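3. Demonstration Collection

3.1 Workspace and hardware

All demonstrations were collected on a single tabletop kitchen, a commercially made children's playset with a printed cooktop, a moulded sink and a wooden frame. Playsets of this type have become a common testbed in manipulation research for practical reasons: the fixtures are rigid, the contact forces stay low, and a collision with the hood or the faucet seldom damages anything. The kitchen was bolted to the same bench as the arm, and its pose in the robot base frame was re-measured at the start of each collection day with a touch probe.

The arm was mounted to the right of the kitchen so that the operator's line of sight from the left remained clear. This placement has a cost. Motions that end near the back wall of the sink require the wrist to pass close to the faucet, and a portion of the reachable volume under the hood can only be entered from a narrow range of approach angles. We retained the arrangement because moving the base to the front would have blocked the view of the cooktop, where most of the tasks begin or end.

Two end effectors were used. The first is a parallel-jaw gripper with two downward-pointing fingers. The second is a multi-fingered hand, which was fitted to examine whether demonstrations given with one effector remain useful when a policy is trained for the other.
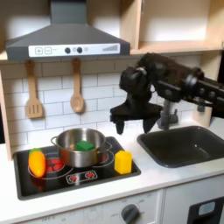 Figure 2. Kitchen workspace with the arm above the counter and task objects placed on the cooktop and in the pot.

Control runs at two rates. The joint controller closes its loop locally on the arm, while operator commands are filtered and passed down by Truvell, our in-house teleoperation layer. Truvell records the commanded pose, the measured pose, the effector command and the camera streams against a common clock. Where a command would carry the arm outside the permitted volume, it is clipped at the boundary and the clipping event is logged with the trajectory. Clipped segments were kept in the dataset, as preliminary training runs showed no measurable harm from including them and their removal left discontinuities in otherwise usable demonstrations.

3.2 Demonstration modes

Demonstrations were given in 2 modes. In the kinesthetic mode, the arm is placed under gravity compensation and the demonstrator guides it by hand, grasping the forearm near the wrist. Opening and closing of the effector is triggered by a foot pedal. Kinesthetic guidance yields smooth paths and requires little training, but the demonstrator's hands and forearms occlude the cameras for much of the motion. To obtain clean observations, each kinesthetic demonstration was replayed by the arm with the objects returned to their recorded starting positions, and only the images from the replay were retained.

In the remote mode, the demonstrator sits at the Musa station, a desk-mounted handheld controller with six degrees of freedom and a trigger, and drives the arm while watching the kitchen directly. Position commands are relative: squeezing a clutch button couples the controller to the arm, and releasing it allows the demonstrator to reposition the hand in comfort. Translation is scaled down near the counter surface. Orientation is never scaled, following complaints from demonstrators in early trials that scaled rotation made the wrist feel as though it lagged.

For the multi-fingered hand, the trigger was mapped to a small set of coordinated closures selected before each demonstration. We did not attempt full finger-by-finger retargeting. A glove interface was tested and set aside, primarily on account of drift in the thumb estimate over a long session, which forced recalibration often enough to interrupt collection.

The two modes differ in how their failures look. A kinesthetic demonstration that fails usually does so on replay, when a small difference in object placement causes the fingers to land off centre. A remote demonstration that fails usually does so during the grasp itself, with the demonstrator misjudging depth over the cooktop. Both kinds of failure were labelled at the time of collection by the demonstrator and checked afterwards by a second member of the team.

3.3 Task objects and initial conditions

The object set is small by design. It includes toy vegetables, simple coloured blocks and a stainless steel pot with two loop handles. The pot is the most demanding item for the perception stack. Its walls are polished and pick up reflections of the tiles and the cooktop, so that its appearance changes with its position in ways that the matte objects do not exhibit. A green foam cube was chosen as the standard item for placement in the pot – it tolerates a poorly centred grasp and does not bounce on release.

Tasks fall into 4 families: placing an object into the pot, removing an object from the pot, relocating an object on the cooktop, and transferring an object between the cooktop and the sink. Within each family, starting positions were drawn by the Brirnine scheduler, which displays the required layout as an overlay on the operator's monitor. Demonstrators placed the objects by hand to match the overlay. No fixture or template was used on the counter, and the resulting placement error was left uncorrected as a modest source of variation.

Objects that are not the target of a given task remain on the cooktop as distractors. This affects the demonstrations themselves as well as the visual input. With a vegetable on one side of the pot and an upright block on the other, the lateral approaches are constrained, and demonstrators tended to come down from above even when told that any path was acceptable. The tendency was stronger in the remote mode. It was also stronger with the multi-fingered hand, whose width leaves less room between the pot and its neighbours. 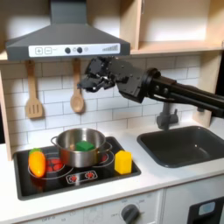 Clearance under the hood imposed a further constraint on the larger effector. With the parallel-jaw gripper, a demonstrator can keep the wrist high and let the fingers reach down to the pot. The hand is bulkier behind the fingertips, and a high wrist brings its upper surface close to the lip of the hood. Demonstrators adapted by lowering the forearm and entering in a near-horizontal posture, then rotating at the wrist once the fingers were over the cooktop. We did not instruct them to do so. The posture appears in the data for every demonstrator who used the hand, generally by the end of the first session, and it has consequences for transfer between effectors, which are taken up in Section 5.

Cabling was routed along the underside of the forearm. An earlier routing over the top was abandoned after the cable caught during rotation of the last joint. The present routing limits that joint to a smaller range than the manufacturer permits, and the limit is enforced in Truvell so that it applies equally to both modes.

3.4 Protocol and resulting dataset

Each session began with a short practice period that was not recorded. Demonstrators then worked through the layouts issued by the scheduler, alternating between modes in blocks so that fatigue would be spread over both. A demonstration was ended by the demonstrator with a verbal cue or a pedal press, and was cut off automatically at 70 seconds. Those reaching the limit were labelled as incomplete. Demonstrators were free to discard an attempt immediately after giving it, with the discard recorded but no reason required.

After screening, the dataset contains 2,736 demonstrations. Screening removed trajectories with missing camera segments, trajectories in which an object had been placed in clear disagreement with the overlay, and kinesthetic replays that were halted by the collision monitor. Demonstrations in which the task failed without a hardware fault were kept under a separate label and are excluded from policy training unless otherwise stated. They are used in Section 4.3 to train the success classifier.

Each trajectory was resampled to a uniform rate and segmented with the Sugawara change-point procedure, our implementation of which operates on effector state and end-point speed together. Segment boundaries agreed well with hand-marked boundaries for placing tasks. Agreement was poorer for removal from the pot, where demonstrators often paused above the rim to adjust the wrist, and the procedure tended to read the pause as the end of a reach. We left these boundaries as computed, in order that the segmentation be reproducible from the raw logs alone. The effect of this choice on the learned policies was tested by retraining on the hand-marked subset, and the comparison is reported with the other ablations.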